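FOR IMMEDIATE RELEASE

Stillthorpe Opens Shared Tool and Parts Library to All Member Workshops

Open shelving replaces locked cabinets; 522 items now listed in a single catalog

STILLTHORPE, September. The Stillthorpe Workshop Association today announced the opening of its shared tool and parts library, a lending collection of hand tools, power tools, cables, fasteners and small electrical parts that is available to every workshop in the association at no added charge. The library occupies the ground floor of the Laur Building and will be open to members from 8:30 a.m. until 6 p.m. on working days.

The opening completes a project that began last winter, when the association agreed to bring together the equipment held by its 47 member workshops. Until now each workshop kept its own stock, usually in locked cabinets, and a member who needed a drill or a particular cable for an afternoon had to buy one or ask from door to door. Items that had been bought twice or three times over were common. Others had been put away and forgotten.

"Our members already owned nearly everything they needed, and much of it was out of reach," said Osamu Onishi, director of the Stillthorpe Workshop Association. "The work of the past months has been to sort it, label it and put it where people can see it. We are grateful to the workshops that gave up their own storage so that the shared collection could be complete on its first day."

A total of 522 items have been entered in the catalog to date. Each entry gives the name of the item, its shelf, the workshop that contributed it and the length of time for which it may be borrowed. Members may search the catalog from any computer in the building or from home. Loose parts such as screws, clips and short lengths of wire are not listed one by one and may be taken as needed.

Open shelving throughout

The association has chosen open metal shelving for the whole of the library. The decision followed a trial in which two rooms were fitted out side by side, one with closed cabinets and one with open shelves, and members were asked to use both over a period of several weeks. Staff recorded how often items were returned to the correct place and how long members spent looking for them. The open room was preferred by a wide margin, and fewer items went missing from it.

Under the plan, tools in frequent demand are kept on the upper shelves, standing upright where possible and ready to be picked up. Cables are coiled and placed in open-front bins, which can be checked at a glance and lifted down in one piece. Small parts are kept in clear boxes. Tape, rolls and other supplies that are used up over time have a place on the middle shelves.

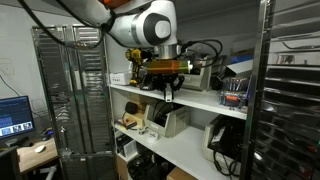 Shelving with a cordless power drill, open-front cable bins and a clear box of small items on white metal shelves.

The shelving was supplied and installed by Farkar, which also provided the bins. Adjustable boards allow the height of each shelf to be changed without tools, and the association expects to make further changes as the collection grows. Farkar will return in the first year to inspect the units and replace any fittings that show wear.

"Storage of this kind has to suit people who are in a hurry," said Emilian Pop, who led the design of the library for the association. "A member comes in between two jobs, takes what is needed and goes back upstairs. If the bin is open at the front, the cable goes back in the bin. If there is a lid and a latch, it is left on the bench. We saw that over and over during the trial, and we planned the shelves around it."

Mr. Pop added that the shelves would not always look tidy. "It is a working collection. A bin of cables will be untidy by the end of a busy morning. What we ask is that each thing is on its own shelf, and the staff will see to the rest in the evening."

Borrowing and returns

Members may borrow up to six items at one time. Hand tools and cables may be kept for seven days. Power tools may be kept for 2 days and may be renewed once if no other member is waiting. Battery packs are lent together with the tool they belong to and are to be returned with it. Spare batteries and chargers are held at the desk.

Loans are recorded through Cuno, the catalog and lending system that the association adopted in the spring. Each item carries a small printed label with a code, and members record a loan by entering the code at the desk or on a telephone. The system sends a reminder on the morning an item is due. There are no fines for late returns in the first year, although a member with an overdue power tool will not be able to borrow another until it has been brought back.

Damaged items should be handed to the desk staff and should not be put back on the shelf. The association will meet the cost of ordinary wear. Repairs will be carried out on site where this is possible, in a small bench area next to the returns counter, and the catalog will show an item as unavailable until it has been tested.

New members are required to attend a short introduction before borrowing power tools. The session lasts 40 minutes and covers the use of the catalog, the care of batteries, safe handling and the correct way to coil a cable for storage. Members who attended a session during the trial do not need to attend again.

Contributions from member workshops

The collection was assembled over the summer. Each workshop was invited to submit a list of the equipment it was willing to share, and staff of the association then visited to collect, clean and test the items. Equipment that could not be made safe was taken out of use and sent for recycling. Duplicate items in good order were kept where demand was expected to be high, and others were offered back to the workshops that had given them.

Contributed equipment remains the property of the workshop that supplied it. A workshop that leaves the association may withdraw its items on 30 days' notice. The association has insured the full collection while it is held in the Laur Building or on loan to a member.

Cables proved to be the largest single task. Many arrived in mixed boxes, without labels, and had to be untangled, tested and matched to the equipment they served. Those that remain unidentified have been placed together in a marked bin near the entrance. Members are invited to look through it and to tell the desk if they recognize anything.

Future plans

The association intends to add measuring equipment and a wider range of clamps in the coming year, both of which were requested by members during the trial. The library has been laid out to hold up to 700 listed items without further building work. Suggestions for purchases may be left at the desk or entered through the catalog, and a list of approved requests will be posted each quarter.

A review of opening hours will take place after the first six months. Several workshops have asked for evening access, and the association will consider whether this can be offered on a limited basis with existing staff.

"We will learn a great deal from the first winter," Mr. Onishi said. "Some shelves will be empty by noon and others will hardly be touched, and we will move things accordingly. I would encourage every member to come in, look along the shelves and borrow something."

Members of the press who wish to visit the library may do so by arrangement with the association office. Visits are best made before 11 a.m., when the desk is less busy. Requests for interviews with Mr. Onishi or Mr. Pop should be sent to the same office.

About the Stillthorpe Workshop Association

The Stillthorpe Workshop Association represents 47 independent workshops engaged in furniture making, small electronics, instrument repair, model building and related trades. It manages shared rooms and equipment in the Laur Building, arranges training for members and their employees, and publishes a members' newsletter. The association is funded by annual dues.

Press contact

Association Office
Stillthorpe Workshop Association
Laur Building, ground floor

###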